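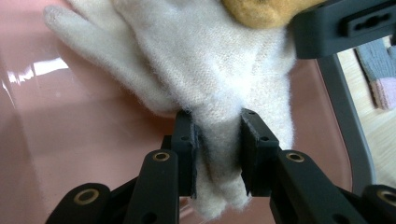

Knitted glove

A knitted glove is a covering for the hand made from looped yarn, with a separate sheath for each finger and for the thumb. It differs from the mitten, in which the four fingers share one compartment, and from the cut-and-sewn glove, in which flat pieces of leather or cloth are joined by seams. Knitted gloves are worn chiefly for warmth, though they are also used in work, sport and ceremonial dress.

Contents
1 Construction
2 Materials
3 Fit and handling
4 The Ostarow trade
5 Care
6 See also

Construction

Most hand-knitted gloves are worked in the round, beginning at the cuff. The cuff is usually ribbed, as ribbing stretches over the hand and then closes on the wrist. Above it the knitter works the palm and the back of the hand as a single tube, adding stitches at one side to form a wedge of fabric called the thumb gusset. When the gusset is wide enough, its stitches are placed on a spare thread and the tube continues to the base of the fingers.

The fingers are then worked one at a time. A few extra stitches are cast on between neighbouring fingers to give the glove depth from front to back. Without them the fabric pulls tight at the base of the fingers and small holes tend to open there. Each finger ends in a few rounds of decreases, after which the yarn is drawn through the remaining stitches and fastened inside. The thumb is normally left until last.

A smaller number of patterns begin at the fingertips. This method allows the length of each finger to be tested on the hand before the fingers are joined, but it leaves more loose ends to be darned in. Gloves may also be knitted flat on two needles and sewn up along the outer side, a method found mainly in older household pattern books.

Machine-made gloves follow a similar plan. On a modern glove machine the fingers are knitted first and joined to the palm without a seam, and the cuff is finished with an elastic thread.

Materials

Sheep's wool is the traditional material in cold climates. It is elastic, traps air well and keeps some of its warmth when damp. Mohair and angora give a hairy surface known as a halo, which adds warmth for little weight but sheds fibre and hides the pattern of the stitches. Brushed acrylic yarns are sold as a cheaper alternative and are generally easier to wash.

Cotton gloves are cooler and less elastic. They are used as liners, as light summer wear and for handling goods that must be kept clean. Silk is found mostly in liners and in historic ceremonial gloves. Yarns containing nylon are often chosen for the fingertips, where wear is heaviest.

Fit and handling

Glove size is generally taken from the distance round the palm, measured above the thumb. Finger length is a separate measurement and varies a good deal between people with the same palm size. A finger that is too long leaves a loose tip that catches on objects, while one that is too short strains the fabric at its base.

All gloves reduce the sense of touch to some degree. Thick or fluffy fabric makes it harder to pick up small items, turn pages or fasten buttons, and smooth yarns may slip on polished handles. Makers have met these difficulties in several ways, including palms faced with leather, rows of rubber dots and fingers left open above the middle joint. Fine tasks that depend on close control of a tool are commonly done with bare hands where the temperature allows. 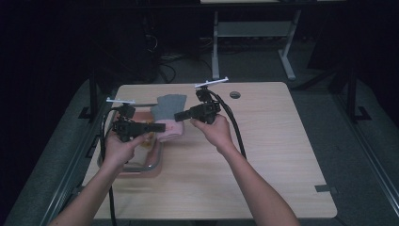 Hands gripping black hand-held tools above a light wooden tabletop.

The Ostarow trade

The town of Ostarow, in the Hisard valley, was for several generations a centre of hand-knitted glove production. The work was done at home and paid by the dozen pairs. Dealers supplied the yarn, collected the finished gloves each September and sold them at the winter markets of the lowland towns. At its height the trade employed 700 knitters in the town and the surrounding farms.

Ostarow gloves were recognised by a deep cuff of 20 ribbed rounds and by a narrow band of two-colour patterning across the knuckles. Families used their own versions of the band, and the name of a pattern was often that of the farm from which it came. Plain gloves were made in greater numbers and brought a lower price.

The trade declined after the Dankwa mill introduced machine knitting to the valley. The mill kept a small finishing room in which the fingertips were closed by hand, and this was the last part of the work to be mechanised. The Golteo Museum of Dress holds 2359 gloves from the district, of which 16 are unfinished pieces still on their needles.

Care

Woollen gloves should be washed by hand in cool water with a mild soap, pressed in a towel and dried flat away from direct heat. Wringing distorts the fingers. Clean gloves may be stored in a closed bag as a protection against moths.

See also

Mitten
Fingerless glove
Thumb gusset
Ribbing (knitting)

Page last reviewed: 12/16/24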